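Household Care and Storage, Short Course
Handout 6: Sorting and storing beaded jewellery
Tutor: Arsalan Dogar, Sukirard Adult Learning
Revised Dec 29, 2022

Read this before the practical. You will need a few bracelets of your own, a shallow tin or tray, a soft cloth and 20 minutes.

1. Choosing the surface

Work on something soft. A hard table chips glass, and round beads roll off it. A made bed is fine if the cover is pulled flat, and a folded blanket on a table does the same job. Patterned covers hide small pieces, so go over the whole surface with your hand when you finish.

2. Emptying the tin

Take everything out before you start sorting. Put the pile beside the tin, with bangles near the top where they will not press on the strung pieces. Look for charms caught between beads and free them by hand. Do not pull on the cord.

The pile in the first picture is a usual mixture: a green jade bangle, dark red beads, a pale aqua-blue bracelet, and white irregular beads with a few dark blue ones and a small gold charm. 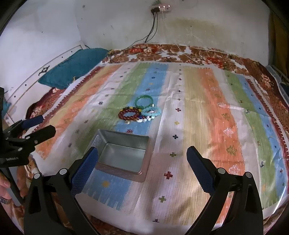
3. Sorting into groups

Use these groups for the practical:
- strung bracelets
- solid bangles
- rings
- pendants and charms
- small or delicate beads

Sort by how a piece is made. Colour comes second and only matters if you own a lot. Check the cord on each bracelet as you pick it up. If you can see cord between beads that used to touch, put the bracelet aside for restringing.

4. Filling the tray

Bracelets go in first, coiled into loops. In the second picture the tray holds dark red, yellow and dark green beads. The jade bangle is on the cover above it, with a clear ring and a glass pendant also outside the tray. Give a bangle its own cloth. Stones set in rings can scratch softer beads, so rings need a separate pouch. 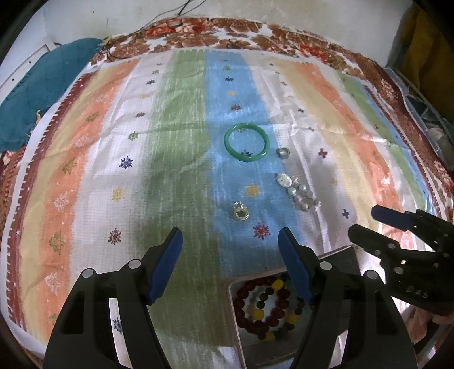
5. Homework

Sort one box at home and write down how many pieces went into each group. Bring the list and any bracelet that needs restringing. We use the Virard cord in class, and it is in the cupboard in room 387.

Sukirard Adult Learning | Course enquiries: front desk, Sarkar Road | Back to top

Comments (2)

Skunach: Is elastic all right for heavy beads? Mine keeps going slack.

Meena: I keep my bangles in old socks, one each. Works for me.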